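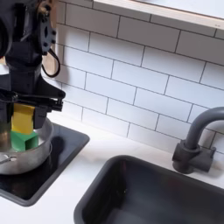 Let kids be bored in the kitchen

Wrote this between the school run and a 9 o'clock call so forgive the state of it.

My position, short version: we have over-planned play. All of it. Every toy now comes with a learning outcome on the side of the box, and every parent I know (me included, guilty) feels bad if the learning outcome doesn't happen by bedtime. Blocks are for sorting. Pots are for pretend soup. Put the blocks in the pots and some grown-up leans over and asks what color is that one, sweetie, and how many have you got.

Stop asking. Let them cook the blocks.

My sister-in-law Qistina Mandagi got a subscription from Latilix last June. A play box every month, with a card. The card tells you what to say. I am not making that up, there's a script. "Wow, you made a choice!" Who talks like that. Her son wanted to keep the box and hit it with a spoon. She read the card out anyway because she'd paid for it, and he left the room. Two years old and he just left.

I had a version of the same thing with my own daughter and the toy kitchen. Secondhand, 12 dollars, one door missing. For weeks I set it up for her each night. Little plates out. Felt carrots in a row, everything facing forward like a shop. She'd walk past it. Then I got the flu and couldn't be bothered, and for days nobody tidied a thing, and she moved in. Lived there basically. Soup with a sock in it. Soup with my bus card in it, which I found out at the bus stop.

Was she learning? Probably. I don't care, is the thing. I wasn't learning anything when I ate mud behind my grandmother's house and I'd give a lot to have that afternoon back.

Retno Menon, who ran the daycare on Kudton Street before it closed, used to get complaints from parents about the end-of-day report. Too short. One line. "Played." She told me one family counted up 237 entries over the year and brought it to her as a grievence, and she said yes, that's correct, he played. They wanted developmental notes. They moved him to a place with an app, and I get why, I do. You're at work, you miss him, you want something to read at lunch. But that is for you. Let's at least say so.

And money, since somebody always brings it up. Yes it's easier to be relaxed about all this if you aren't scared your kid will fall behind. Aisyah Ong from my building said that to me pretty sharply and she was right to. She works nights. The workbook is what she can leave on the table, and it feels like being there. I don't have a good answer for her. I don't think the people selling the workbooks do either, but they've got her forty bucks.

Things I'd keep: books, drums, anything with water. Things I'd bin: the script card, the sticker chart, the voice. You know the voice. We all do it, it comes out a full octave up.

Try one hour. Sit near them with your coffee and say nothing at all unless there's blood. It's hard! I lasted some 12 minutes the first time before I heard myself say "is it hot, is the soup hot?" and she looked at me like I was the help.

The soup was fine, apparently. I wasn't offered any. Call's starting, more on the sticker charts when I get teh time.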